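Why did Odon stop?

Odon is a robot that practises inside a computer. It is learning to pick things up from a table. On try 243 it closed its fingers too soon and missed.
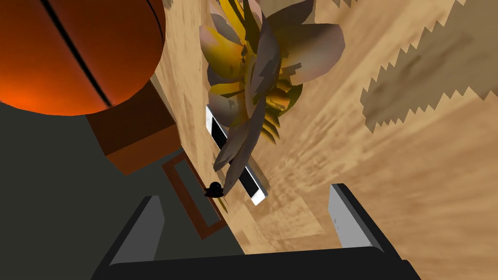
Damgaard thinks the table was tilted in the robot's sums, so it reached for the wrong spot.

The team checked the numbers, and the tilt was wrong by 13 degrees. A real robot could pinch a hand that way - so it must stop at once.
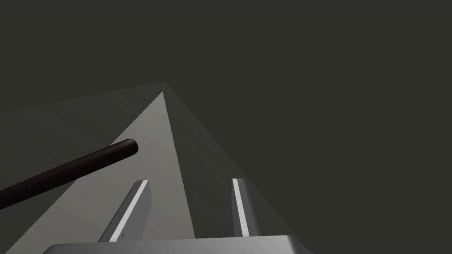

Then the tilt is put right and Odon tries again.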